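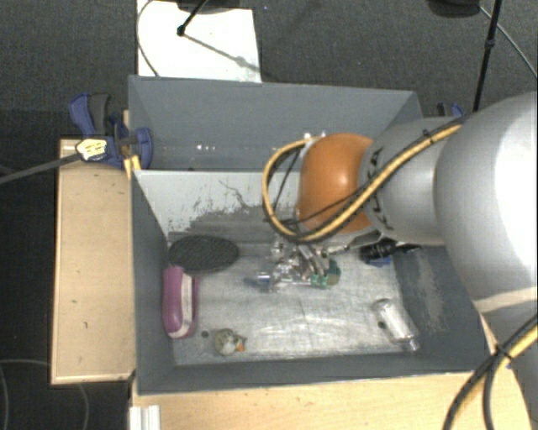 Mariama Kyei
@mariamakyei · septembre

1/ Retour sur le relais de côte du club de Pollwood, couru ce matin. Je mets tout dans un fil, les résultats complets seront sur la page du club ce soir.

2/ Le format pour ceux qui ne connaissent pas : équipes de quatre, 2000 m chacun, départ sur le plat, puis la montée du réservoir, et retour par le chemin des jardins. Passage de témoin à la main, pas de puce cette année.

3/ Départ à 9 h. Terrain souple mais pas boueux. Les pointes longues étaient inutiles, la plupart des filles ont fini par garder leurs chaussures de trail.

4/ Chez les femmes, Clisadus a pris la tête dès le premier relais. Leur lanceuse est partie très vite, trop vite à mon avis, et elle a perdu une bonne partie de son avance dans la montée.

5/ Nous étions quatrièmes au premier passage. Rien d'inquiétant. On savait que nos deux dernières étaient les plus solides et l'ordre avait été fait pour ça.

6/ J'ai couru en deuxième position. Jambes lourdes sur le plat, mieux dans la côte. J'ai doublé une concurrente juste avant le sommet et je l'ai tenue dans la descente. Troisième au passage.

7/ Erreur de ma part au témoin : j'ai tendu la main gauche alors qu'on avait travaillé à droite toute la semaine. Deux secondes perdues, peut-être trois. À revoir à l'entraînement.

8/ Troisième relais, la course change. Clisadus coince dans la montée, l'équipe de Seo revient et passe devant au réservoir. On est toujours troisièmes, mais l'écart avec la deuxième tombe à 100 m.

9/ Dernier relais. On passe Clisadus dans les jardins. Seo est trop loin. Deuxièmes à l'arrivée, 9 secondes derrière.

10/ C'est notre meilleure place sur cette épreuve. L'an dernier on avait fini sixièmes, avec une chute dans le virage du bas.

11/ Chez les hommes, course plus serrée. Trois équipes ensemble jusqu'au dernier passage, puis une accélération dans les 200 derniers mètres. Victoire de Clisadus au sprint, Pollwood troisième. Je n'ai pas vu l'arrivée, j'étais au ravitaillement.

12/ Chez les jeunes, une seule boucle par coureur et sans la montée. Beaucoup d'équipes mixtes. Les nôtres ont terminé au milieu du classement, ce qui est correct pour une première course de la saison.

13/ Un point sur le balisage. Il manquait une flèche à la sortie du chemin des jardins et au moins une équipe a continué tout droit. Réclamation déposée, le jury a laissé le classement en l'état. La règle dit que le coureur doit connaître le parcours.

14/ Je comprends la décision — mais une reconnaissance la veille n'est pas possible pour les clubs qui viennent de loin. Il faudrait au moins quelqu'un à cet endroit l'an prochain.

15/ On m'a demandé pour les dossards Kindeo : oui, le nouveau modèle tient mieux que l'ancien. J'ai quand même mis quatre épingles.

16/ Suite du programme pour nous : deux semaines de volume, une séance de côtes par semaine, puis le cross de Seo. Distance plus longue et terrain beaucoup plus gras d'après celles qui l'ont déjà couru.

17/ La sélection pour Seo se fera sur la séance test. Rendez-vous à 18 h 30 au stade, échauffement libre avant. Prévenez si vous êtes absentes.

18/ Quelqu'un a laissé un coupe-vent bleu taille M sous la tente du club. Je l'ai chez moi, écrivez-moi.

19/ Ajout : on me signale que l'écart affiché pour la deuxième place a été corrigé et que c'est bien 9 secondes. Je laisse donc le post 9 comme il est.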